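### 3.2 Serving temperature and salt perception in chilled fish spreads

The base spread was made to the Tresley recipe: smoked trout, sour cream, lemon juice and fine salt, blended until smooth and rested overnight in the fridge. Salt was held constant across all batches. Panellists were 18 adults from Drutetstead, none of whom had worked in food service.
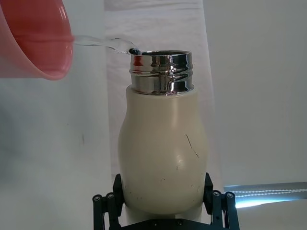 Each batch was split into three portions and served at fridge temperature, at cool room temperature, or after a short warming period on the bench. Portions were coded, and the order of tasting was changed for every panellist. Plain crackers and water were offered between portions to clear the palate. Saltiness was scored on a five-point scale, with flavour and mouthfeel recorded as free comments.

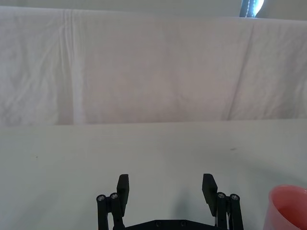
*Figure 3. Two-finger gripper, open, over a white tabletop.*

Scores for saltiness rose with serving temperature in the trout spread. The coldest portions were most often described as bland or "mostly cream", and several panellists asked for more lemon. Warmed portions drew comments about oiliness, and the colour was judged less appealing. 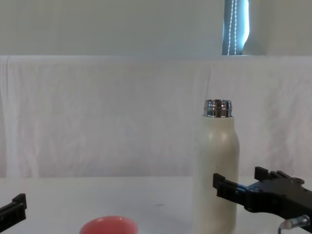
Ryszard Kołodziej, commenting on a draft of this section, argued that the rise could come from softening of the cream and would say little about salt as such. He suggested repeating the test with a low-fat base. We accept that the present design cannot separate the two effects.

A second series used the Santoso recipe, in which half the sour cream is replaced with strained yogourt. The difference between the fridge and room temperature portions was smaller in this series.

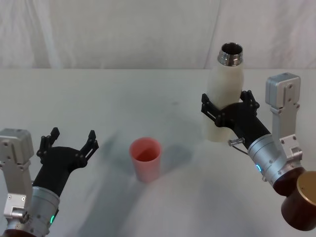 Capers were left out of both recipes, as their brine varies from jar to jar. A further series with a measured quantity of Stirkex brine was prepared in September and is reported in Section 5.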